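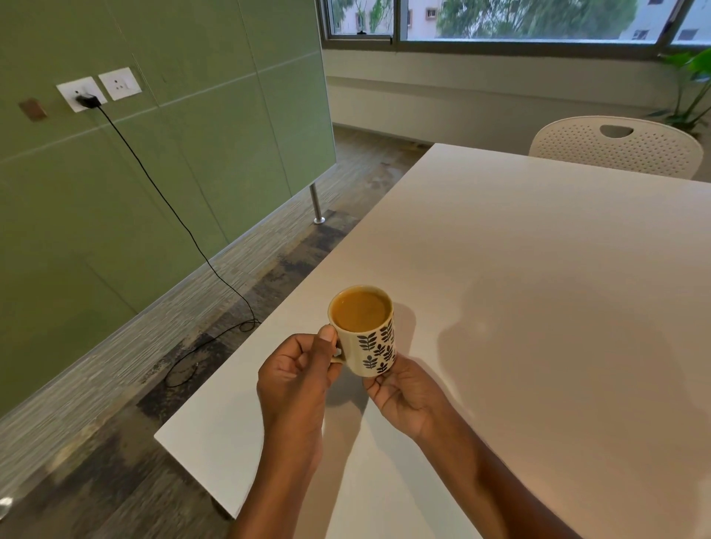
Mug Handles and Full Cups: A Study of the Carkness Break Room

Project report, Product and Interior Design, second year
Nathalie Hoekstra and Frans Dekker

1. Background

The assignment for this term was to pick one everyday object and study how people use it in the place where it is normally used. We chose the ceramic mug. The place we used was the break room on the ground floor of the Carkness building, where students and staff from three departments get their hot drinks.

We started with a complaint. People in our studio group said the mugs in the break room were hard to carry when full, and many of them had switched to paper cups. We wanted to know if the problem was the mug, the amount of drink in it, or the room.

2. The room

The break room has green paneled walls and white tables with a smooth matte top. The chairs are white plastic with small round holes in the backrest and a slot near the top for moving them. There is a plant by the window. Wall sockets are mounted in pairs on the green wall, and people plug in chargers while they sit. The cables often end up on the floor beside the table, and this became part of our findings even though we had not planned to look at it.

The drinks counter is on the opposite side from the window tables. The window tables are the most popular, so the longest walk is also the most common one.

3. The mugs

Three types of mug were used in the study.

Wimanura: cream-colored ceramic with a pattern of dark navy leaf sprigs. Small handle. This is the standard mug in the break room.

Redetik: plain white, straight sides, larger handle that fits three fingers. Borrowed from the staff kitchen upstairs.

Kamel: short and wide, thick wall, medium handle. Frans brought these from home.

We did not tell people what we were looking for. They were asked to get a drink as they normally would and then take a seat. We asked them our questions after they had finished.

4. Method

We observed 104 carries over three weeks in July. A carry means one person taking one filled mug from the counter to a table. For each carry we wrote down the mug type, how the mug was held, how full it was and whether anything spilled. Fill level was judged by eye using three groups: under three quarters, normal, and nearly to the brim. Both of us wrote down the level separately for the first 30 carries to see if we agreed. We disagreed on two, both on the line between normal and nearly full, and after that we worked alone in shifts.

We sorted the grips into four types:

Handle only, one hand.
Handle with the thumb pressed near the rim.
Handle in one hand, other hand supporting the mug from below or from the side.
No handle, hand or hands around the body of the mug.

5. Results

Of the 104 carries, 58 were done with two hands. We had expected one hand to be the normal way, so this was a surprise. The two-handed grip was most common with the Wimanura mug and with drinks filled nearly to the brim. Milky coffee and tea were filled higher than black coffee. Several people told us they fill the mug first and then add milk without leaving space for it.

The small handle on the Wimanura does not hold many fingers. People with larger hands put one or two fingers through and curled the rest underneath, where they touched the hot wall of the mug. Most of them then brought in the second hand. The Redetik mug was nearly always carried by the handle alone. The Kamel was in between, but people said it felt heavy.

There were 3 spills. All of them happened with very full mugs, and all happened at the table and not during the walk. One person stepped over a charger cable while sitting down. The other two were pulling out a chair with one hand after carrying the mug with both.

6. Discussion

The complaint we started with was about carrying, but the walk itself went fine. People slow down and use both hands. The trouble comes at the end, when a hand is needed for the chair and the mug has to be held by a handle that is too small for it. A bigger handle would help, and so would a place to put the mug down before sitting. The tables have enough space for this, but people tend to walk around to the chair first.

Most people we asked liked the look of the Wimanura best and would not want it replaced. One person said the leaf pattern was the only nice thing about the coffee.

7. Recommendations

Keep the current mug, but add some with a larger handle so people can choose.
Put the milk next to the cups, before the coffee machine, so it goes in first.
Clip charger cables to the wall or move the tables so that cables do not cross the floor where people sit down.

8. Limits of the study

We only observed between 9:30 and 11:30 in the morning. The Kamel mugs were new to everyone, and some people may have been more careful with them. We also did not measure the temperature of the drinks - this should be included if the study is repeated, as it probably affects the grip as much as the handle does.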